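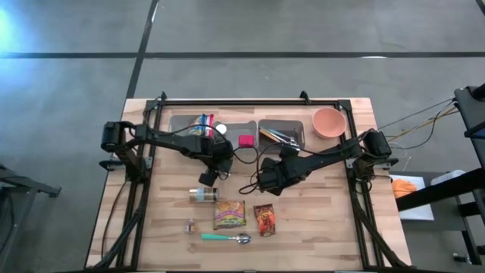
Nisha Chaturvedi wrote to me after my last post to say that all my talk of good practice was lovely, but which rules did I really keep when it was late and I only wanted one more run before dinner? She said she had read plenty of safety pages with triangles and exclamation marks on them, and what she wanted was the list a tired person follows.

Well, Nisha, I have been carrying that question around for most of August, and I think it's a very fair one. I'm going to try to answer it properly, which means this will be long, so get yourself something warm to drink.

When I started working with a two-armed tabletop setup I had a rule sheet that ran to 30 items. I was so proud of it! I had borrowed bits from the manuals, bits from a machine shop I worked in years ago, and bits from my own nervous imagination, and I printed it and laminated it and hung it by the door. Then I stopped seeing it. You know how that goes with anything that hangs by a door. By the second month I could have told you the color of the lamination pouch but I couldn't have recited five of the items on it.

Signe Eide, who I share the Punetum project with, took it down one evening and asked me to write out from memory the ones I used. I got seven. A few of those seven weren't even on the sheet. So we threw out the printed one and started over from what we did with our hands, and the new version has stayed with us through two moves and a lot of sessions. I'll go through it more or less in the order of a working day.

The first thing is the floor. We put black tape down on the concrete, and the agreement is that when the arms have power, you stop at the tape and say something out loud before you step over it. It doesn't matter what you say. Signe says "coming in." I tend to say "me," which she finds maddening, but it works just as well. The person at the keyboard answers, and only then do you cross. If there's no answer you wait, even if you can see perfectly well that the other person is sitting there eating a sandwich. We've been strict about that one from the start, and I'm still the one who forgets.

Tape is cheap and it wears, so we replace it when the edges begin to curl. I used to think of tape lines as a little bit of theater. Then I noticed that visitors respected them without being told, far more than they ever respected my laminated sheet, and I came around.

Next is reach. With one arm bolted to a bench, you can learn its reach in an afternoon and keep your elbows out of it. With two arms facing each other across one table, you have the space that belongs to the left, the space that belongs to the right, and a big shared space in the middle where most of the interesting work happens. Our rule is that every new task gets walked through at the slowest speed we have, with both arms moving, before it's allowed to go any faster. Not one arm and then the other. I tried to save time that way once and the two grippers met over the middle of the table like a pair of people going for the same doorway. Nothing broke, but I had to sit down for a minute.

So now both go slowly together, with somebody's hand resting on the stop button the whole time. Resting on it, please, and not "near it." If you have to look for the button, you're too far from it.

Then come the cables, and here I can hear Signe sighing, because I do go on about cables. A loop hanging from a gripper has to be there, the wrist needs the slack to turn. But slack is a living thing! It sags a bit more each week, and one day it's low enough to sweep across whatever you've set out. Before the first run we move each arm by hand to its lowest working position and look at where the loop falls. If it touches the tabletop or anything sitting on it, we take up the slack and check again at the farthest twist, so that we haven't cured one trouble by making another. It takes two minutes. I have skipped it and regretted it, and I've never done it and felt the two minutes were wasted.

Now, the objects. I used to think that the stuff on the table hardly needed a rule. It's kitchen things and snack packets, a jar, a spoon, the odd little bottle; what could there be to say? Quite a lot, as we found. A jar lying on its side rolls. A glass bottle is perfectly all right until it's squeezed by something with no sense of how hard it's squeezing. Packets are forgiving but slippery, and a gripper that closes on just the corner of one can fling it farther than you'd believe.

What we settled on is that anything glass gets its own slow trial with the grip force turned down, every time the gripper settings change, even when the same bottle was fine yesterday. Containers that could leak get looked over before they go anywhere near the arms. Nobody reaches in to straighten an object during a run. If the spoon is crooked, let it be crooked, and fix it when the arms are parked. I know how strong the urge is. I have stood there with my hands behind my back like a child in a china shop.

The bins at the back have a rule too, though a small one. Long things, like tongs, lie down inside the bin as far as they can, and when a handle has to stick up we treat it as part of the obstacle and leave more clearance. We had an arm nudge a handle once and the entire bin came along for the ride.

The part of the list that changed our work the most has nothing to do with the table at all. It's the log. I keep mine in a plain Stulby notebook (I've tried keeping it on a screen and I simply don't write as much), and each session gets the task, the speed, what was on the table, and anything that made either of us uneasy. Uneasy counts. It doesn't need to have gone wrong. If Signe writes "didn't like the sound on the right," then we look at the right arm before the next session, and we don't tease each other when there's nothing to find. I did tease her, early on, and she stopped writing things down for a while. I was sorry about that for a long time.

We've logged 4,000 runs on Punetum now. The first 3,000 were done under one version of the list or another, with a lot of crossing out, and it has held still since then. I wouldn't read too much into that, it may only mean that we've stopped inventing new kinds of mess.

A few of you have asked whether a home-grown list can stand in for the published standards. No, please don't use it that way. Read the standards for the kind of machine you have, do a real risk assessment, and follow what the maker of your arms tells you about payload and stopping. Our list sits on top of all that. It's the bit that covers our own room and our own bad habits, and yours will come out different.

And for Nisha's tired person who wants one more run before dinner, we do have a line for that. The last run of the day is always one we've done before. New tasks wait until the morning. Signe wrote it in after an evening when I talked her into trying something fresh at nine o'clock, and she underlined it 2 times, and initialed it, and made me initial it as well.

Next time I want to write about parking positions, and about how we label the power switches, which we've only just gotten around to doing properly. If you keep a list of your own, do send it to me. I'd especially like to hear from anybody working with two arms and a small room.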